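Kahraman Guest House, Vatatari
Kitchen and dining room: monthly safety checklist with comments
Month of check: April
Start: 7 in the morning, before breakfast service

How to read the list: OK means I found no fault. ACTION means somebody must do something, and the comment says what. N/A means we do not have this thing.

1. Exits and passages

1.1 Back door opens fully from inside without key: OK
1.2 Passage to back door free: ACTION
Comment: Two flour sacks and the folded high chair were standing there again. I moved them to the dry store. Please do not put them back, also not for five minutes.
1.3 Exit sign lit: OK
1.4 Floor mat at dining room door flat: ACTION
Comment: One corner turns up. I pressed it down but it rises again. New mat is needed, same size as the old one.

2. Fire

2.1 Fire blanket in its holder, tapes hanging free: OK
2.2 Extinguisher pressure in green zone: OK
Comment: The label from Firnutow is hard to read because of grease. I cleaned it with a damp cloth only.
2.3 Hood filters clean: ACTION
Comment: Four filters out of 6 are good. The other ones are sticky on the inner side and must be soaked this evening.
2.4 Nothing hanging over or beside the hob: OK
Comment: Last month there were tea towels on the oven rail. This time the rail was empty. Thank you to the evening shift.

3. Table linen and cutlery

3.1 Cloths and napkins free from holes and open seams: OK
3.2 Stained pieces taken out from service: ACTION
Comment: I checked every piece from the shelf. Marks which stay after a second wash go to the cleaning rags, and the rag must be cut at one corner so that it does not come back to the table.
3.3 Serving spoons without sharp edges or loose handles: OK
3.4 Linen stored away from cleaning products: ACTION
Comment: A 500 ml bottle of Clundix was on the same shelf as the napkins. The cap was closed, but it belongs in the low cupboard with the lock.

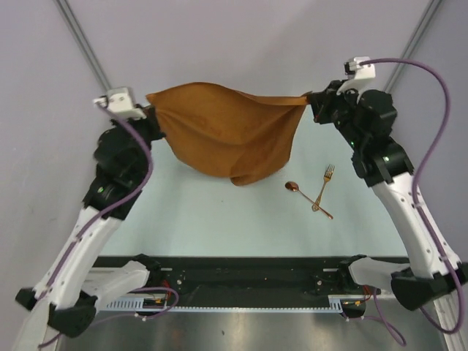
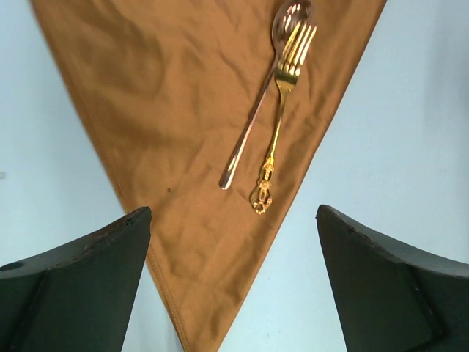
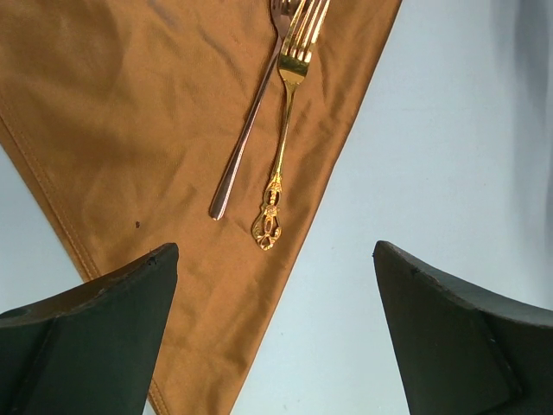
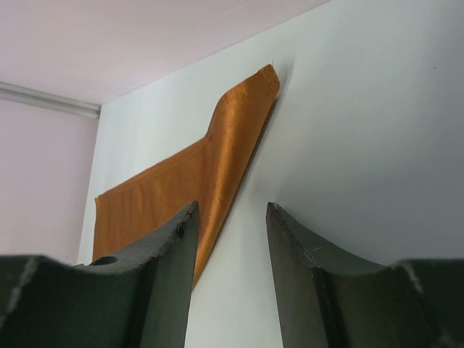 Second picture: brown cloth with slotted spoon. Third picture: napkin, stitched hem on the left edge.

4. Electricity

4.1 Cables of toaster and kettle without damage: OK
4.2 Sockets near the sink have covers: OK
4.3 Dishwasher switch can be reached: ACTION
Comment: It can be reached, but only after you pull out the bin. The bin should stand on the other side.
4.4 Extension leads: N/A
Comment: We removed the last one in winter and I would like it to stay so.

5. Water and cold storage

5.1 Hot tap has warning label: OK
5.2 No leak under sink: OK
Comment: The pipe joint was dry when I touched it with paper. The old brown ring on the wood is from before the repair.
5.3 Fridge at 4 degrees: OK
5.4 Freezer door seal: ACTION
Comment: The seal is stiff at the lower hinge. The door closes if you push it with the hand, not with the knee.
5.5 Raw meat below other food: OK

6. First aid

6.1 Box in place and complete: ACTION
Comment: Blue plasters are almost finished, the small size especially. Burn gel is inside its date. The scissors were missing and I found them in the drawer with the string.
6.2 Accident book beside the box, with pen: OK
Comment: One entry since the last check, a small cut from a tin lid. It is filled in correctly.

Actions for this week

Soak the sticky hood filters (evening shift). Move the bin. Order door mat and blue plasters. Ask Firnutow for the price of a new freezer seal, and for a clean label at the same visit. I will look at the passage once more before closing time.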